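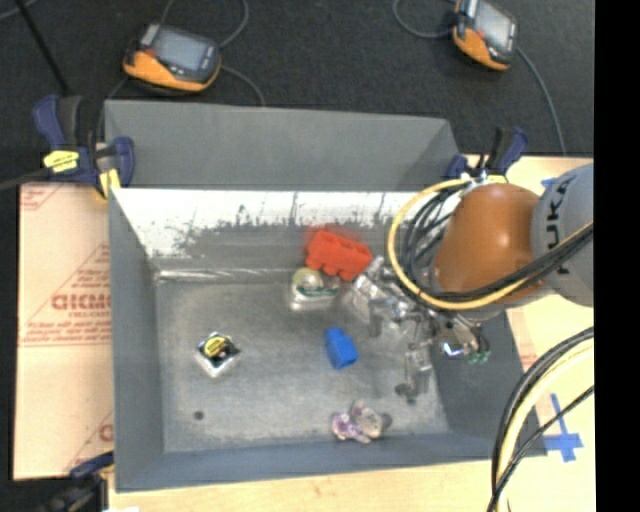 A red toy train in a grey metal bin.

Home | News | Features | Shops and Trade | Contact

Last updated: January

The owner of Prasell, a second-hand toy shop near the bus station, has spent 14 years buying other people's cast-offs and selling them on. She took over the lease when the previous tenant, a shoe repairer, retired, and opened with stock from her own loft.

"I had two tea chests of toys and a borrowed till," she says. "The first month I took £52. My sister said to give it until Easter, and I suppose I never got round to stopping."

Most of her stock comes from house clearances. She used to buy at the Claeys auction rooms as well, but gave that up when the buyer's fee rose. Now people ring her, usually grown-up children emptying a parent's house, and she drives out to look.

"They always start with the dolls," she says. "They think the dolls are worth money. Mostly they aren't. I'd sooner have a box of farm animals, because I can sell those one at a time to children with pocket money."

The pocket money trade matters to her. Trays by the door hold things priced under a pound, and she refuses to move them to the back, although she loses a few pieces to small hands every week. Schools are the other steady custom. A nursery at Indska bought a whole shelf of wooden blocks last autumn and has asked for more.

Her busiest time is between half past three and five. Mornings are for cleaning, which she does at the sink in the back with washing-up liquid and an old toothbrush. Anything with a cracked battery cover is put aside. Soft toys she no longer takes.

"I was washing bears every night of the week. The house smelt of damp bear. I said no more."

She has tried selling online and did not enjoy it. Over one winter she posted 11 parcels, and three came back. One buyer complained that a jigsaw sold as incomplete was incomplete.

The rent is her main worry. Mestar, the firm that owns the parade, has offered a new lease at £1,044 a month, and she has until the end of March to decide. A smaller unit is free behind the market, but it has no window on to the street.

"Children need to see in," she says. "They drag the parents through the door. Without a window I'd be relying on the parents, and they walk straight past."

The shop is open from ten until half past five and shuts for lunch at one.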